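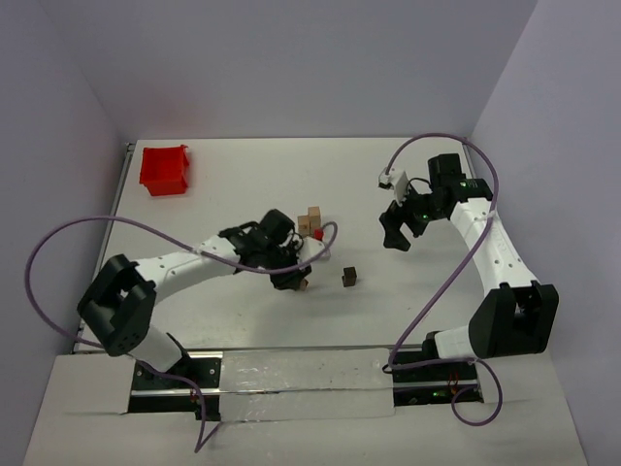

4.2 Materials and Layout of the Clearing Task

The clearing task was designed to represent a common household duty, the putting away of small toys, in a form that could be repeated under stable conditions. Each trial begins with a small group of blocks on a tabletop and ends when all of them have been placed in an open container or when the time limit of 30 seconds per block has passed. The Laltport collection contains 1129 trials of this kind. The present section describes the materials and the rules by which they were laid out; scoring is treated in Section 4.3.

Blocks were drawn from the Jaltero set, which was selected after a comparison of several sets then in use at Wullstead. Three properties guided the choice. The blocks had to be small enough that a full group would fit in the container without stacking. They had to differ in color, so that a given block could be followed through the trial in the written record. They also had to include pieces of similar color, because a household collection of toys is seldom made up of items that are all easy to tell apart. Pieces that had become chipped were withdrawn and replaced from the same set.

The blocks were laid out close together near the middle of the table. Earlier work on tidying has often used evenly spaced items, following the grid layout proposed by Nikolaidis. Even spacing makes trials easy to compare, but it removes a difficulty that is present in most real cases: a block that lies against another cannot be lifted without some regard for its neighbor. For this reason, the layout rules allowed blocks to touch, to be turned at any angle, and to rest partly out of sight behind one another. Figure 3 gives one such grouping, with light tan and darker blocks lying near one another at differing angles and the red bin at the far left corner of the white tabletop. 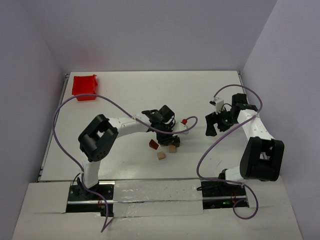
The position of the container was given separate attention. In a pilot series held in January, it was placed beside the blocks, and trials were so short that differences in the order of clearing had little effect on the total time. Moving the container to a corner lengthened the path for every block and made the order of clearing a more useful measure. The container was left open at all times. Lids were considered and set aside, as opening and closing them would have added a second task to the first.

No fixed order of clearing was prescribed. Two orders were nevertheless common in the record. In the first, the outermost block was taken before the others, and the group was reduced from its edge. In the second, the block nearest the container was taken first, even where a neighboring block stood in the way. The second order was more often linked with unplanned movement of the remaining blocks — a slight turn or a short slide — and such movement was entered in the record whenever it was noted.

Before the main collection, a sheet of 12 starting layouts was prepared. These were used in rotation, with small differences in angle permitted from one trial to the next. After around 800 trials the sheet was reviewed, and two layouts that had proved nearly identical in practice were redrawn. Trials completed before the review were kept in the analysis under their original layout numbers.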